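Wavine Sorting Arm – Progress Report to the Indalen Small Projects Fund
Prepared by Jade MacPherson, project lead

Status

The build is on budget and one work item behind plan. The arm, base plate and controller are assembled and run from a single power supply. The gripper was fitted after the second wiring pass. Remaining work is in grasp planning and in the bin drop routine.

Work completed since the last report

The shoulder joint was rebuilt. The original printed bracket flexed under load and put the fingertips off target at full reach. Catarina Caldeira machined a replacement from aluminum bar on the workshop mill, and the error at the fingertips is now 3 mm, inside the limit we set in the proposal.

The control code was moved from the laptop to the dedicated board. Motion commands and camera input now run as separate processes, so a dropped image no longer stops the arm in mid-move.

We logged 561 pick attempts on mixed pens and markers. Of these, 326 ended with the item in the correct bin. Most failures fall into two groups: round barrels that roll when the first finger touches them, and items lying across each other, where the gripper closes on two at once. Thick markers are picked more reliably than thin pens.

Spending

The Wustov motor drivers and the replacement bar stock have been paid for. A sum of $200 remains in the parts line and is reserved for softer finger pads. No transfer between budget lines is requested.

Open items

Glare from the tabletop still produces false edges in the camera data. A matte mat would remove it, but we would prefer to correct for it in software – the final setup should work on an ordinary table. 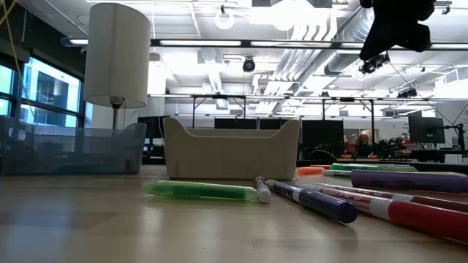 Carvalho Shared Workshop, August

Tests in the coming period will use loose markers and highlighters on the bare wood top, with the beige bin and the translucent blue-gray bin at the far side. Overlapping items will be attempted last. Catarina will run the pad comparison while I finish the drop routine. The next report will give pick results by item type, along with the final parts list.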